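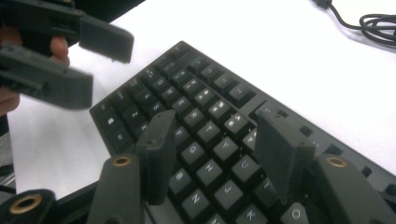 Section 2. Setting up reserved seating for a reunion or revival show

This section covers the seat map, accessible places and door list for a one-night event in Inenow Box Office. It assumes you have already created a venue and entered your payout details. If you haven't, go back to Section 1.

The steps use the Starwood Ballroom as the sample venue. It has 491 seats, a dance floor in front of the stage and one ramped entrance on the parking lot side. Your own room will differ, but the order of the steps stays the same.

Before you start

You will need the floor plan approved by the venue, the start time of the show and the time doors open. Have the bandleader or stage manager confirm how much of the floor the band will use. A big band with stands and a piano takes more depth than most seating plans allow.

Creating the event

1. Sign in and open Events. Select New Event.

2. Type the name of the show as you want it printed on the ticket. Names longer than one line are shortened on the door list but print in full on the ticket.

3. Choose Reserved Seating. Do not choose General Admission with the plan to change it later. Once a ticket has been sold, the seating type is locked.

4. Enter the date, the door time and the start time. The end time is optional.

5. Select Save as Draft. The event stays hidden from the public until you publish it.

Building the seat map

6. Open the Map tab and select Copy from Venue. The last map saved for that room appears.

7. Remove any row that falls inside the stage area. Click the row letter, then Remove. To bring a row back, use Undo or copy the map again.

8. Mark the dance floor with the Open Area tool. Seats inside an open area are taken off sale.

9. Check the aisles against the venue's floor plan. The map does not measure aisle width, and it will let you place seats where the fire code would not.

Caution: Copy from Venue replaces everything on the Map tab, including holds. Export your holds first if you have already placed any.

Accessible places and walkers

10. Select the Accessible tool and mark each wheelchair space. Each space takes up two regular seats on the map. The seat next to it is set as a companion seat and can only be bought together with the space.

11. For patrons who use a walker or cane and prefer a regular chair, mark aisle seats as Easy Reach. At Starwood these are the 18 seats nearest the ramp.

12. Open Notes and write where walkers will be kept during the show. This text is printed on the ticket. Keep it short – "Ushers will park your walker by the ramp and bring it back at intermission" is enough.

Note: Easy Reach seats stay on hold until you release them. We suggest waiting until the week of the show.

Holds for the band and guests

13. Select the seats, then Hold, and enter a name. One name can cover several seats.

14. To turn a hold into a free ticket, open it and select Issue. A held seat that has not been issued will not scan at the door.

Printing the door list

15. Open Reports, then Door List. Sort by last name for a staffed table or by row for ushers.

16. Print one copy after online sales close. If you use a Bramov receipt printer, set the paper to wide first – the narrow setting drops the seat number.

If the map will not save, or shows error 231, two people have the same event open. Ask the other person to close it, then reload the page.

Section written by Duygu Duman. Last revised April 20, 2019.

Section 3 covers refunds and exchanges.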